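Support > Wullisora Desktop > Set-up guide > 4. Price alerts and recurring orders

Reading time: 9 minutes

4. Price alerts and recurring orders

This section covers linking an exchange account to Wullisora, creating price alerts and scheduling recurring purchases. It assumes that you have installed the application and written down your recovery phrase (section 2), and that your wallet has finished its first synchronisation (section 3).

Recurring orders are placed on the exchange, through the linked account. Wullisora does not hold funds and cannot fill an order itself. If you only want alerts, complete 4.1 and 4.3 and skip the rest.

4.1 Before you start

Check the following:

- The status bar reads "Synchronised". Alerts created during synchronisation are saved but stay inactive until it finishes.
- The computer clock is set automatically. The exchange rejects signed requests if the clock has drifted by more than 9 seconds.
- Your display currency is correct under Settings > General. Changing it later does not convert existing alerts. They keep the currency they were created in.

4.2 Linking a Ginuletti account

1. Sign in to Ginuletti in a browser and open Account > API access.
2. Select Create key. Enter a label that you will recognise, such as "desktop".
3. Tick Read balances and Place orders. Leave Withdraw unticked.
4. Copy the key and the secret. The secret is displayed once. If you close the page before copying it, delete the key and start again from step 2.
5. In Wullisora, open Accounts > Link exchange and choose Ginuletti from the list.
6. Paste the key and the secret into their fields and select Test connection.
7. When the test reports "Connected, read and trade", select Save. You will be asked for your application password.

CAUTION: Do not link a key that has withdrawal permission. Wullisora never needs it. Anyone who obtains such a key can move your balance off the exchange, and blockchain transfers cannot be reversed.

Note: If the test reports "Connected, read only", the Place orders box was not ticked. Permissions cannot be edited on an existing key. Create a new one.

The key and secret are stored in the encrypted profile folder. They are not included in a wallet backup, and restoring a backup on a second computer means linking the account again.

4.3 Creating a price alert

1. Open Markets and select a trading pair.
2. Select Add alert.
3. Choose the alert type: Above, Below or Percentage change.
4. Enter the threshold. For Above and Below this is a price in your display currency, for instance 1,186. For Percentage change, enter a whole number and select the period it applies to.
5. Choose Once or Repeat. A Once alert is switched off after it fires but remains in the list.
6. Select Save.

Alerts use the last traded price reported by the linked exchange. If no exchange is linked, they use the Satis reference price, a volume-weighted average that is refreshed every 55 seconds. A brief spike between two refreshes will not trigger an alert.

Repeat alerts have a rest period of 13 minutes. The price must also move back across the threshold before the alert can fire again. Both conditions apply, so a price that stays above the threshold produces one notification.

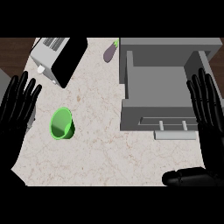
Notifications appear on the desktop while Wullisora is running, including when it is minimised to the tray. To receive them by email as well, enter an address under Settings > Notifications and confirm it using the link sent to you. Email alerts are sent by the application and stop when it is closed.

4.4 Scheduling a recurring order

A recurring order buys a fixed amount of one asset at a regular interval.

1. Open Orders > Recurring and select New.
2. Select the linked account and the trading pair.
3. Enter the amount to spend per order. The field turns red if the amount is below the exchange minimum for that pair.
4. Select the interval: daily, weekly or monthly.
5. Set the time of day. Times are local and follow the computer's time zone.
6. Enter a price ceiling, or leave the field blank. An order is skipped if the price is above the ceiling at the scheduled time.
7. Review the summary, including the estimated fee, and select Activate.

CAUTION: Recurring orders are placed as market orders. In thin trading the price paid may differ from the price shown in the summary. Set a ceiling for any pair with low daily volume.

If the computer is off or asleep at the scheduled time, the order is marked Missed. Missed orders are not placed later unless Catch up is switched on. With Catch up on, only the most recent missed order is placed, once the application has reconnected.

Monthly orders set for the 31st run on the last day of shorter months.

4.5 Pausing and removing

To pause an order, clear its Active box. The schedule is kept. To remove it, select the row and press Delete. Removing an order does not affect purchases already made.

Unlinking an account pauses all of its recurring orders. They do not resume when the account is linked again and must be reactivated one at a time. After unlinking, delete the key on the Ginuletti site too. Wullisora cannot do this for you.

4.6 Messages

"Clock out of range": correct the system clock, then restart the application.

"Insufficient balance": the exchange account does not hold enough of the spending currency. The order is skipped and the next one stays scheduled.

"Key rejected": the key has been deleted or has expired. Repeat 4.2.

"Pair suspended": the exchange has halted trading in this pair. Alerts stay active but will not fire until a new trade is reported.

Section revised in July by Eirini Xenos. Technical check: Valeriano Casado.

Related articles
Exporting your transaction history for tax
Moving a profile to a new computer
Network fees and how they are estimated
Using Wullisora with an Echevarría hardware key
Release notes: Satis reference price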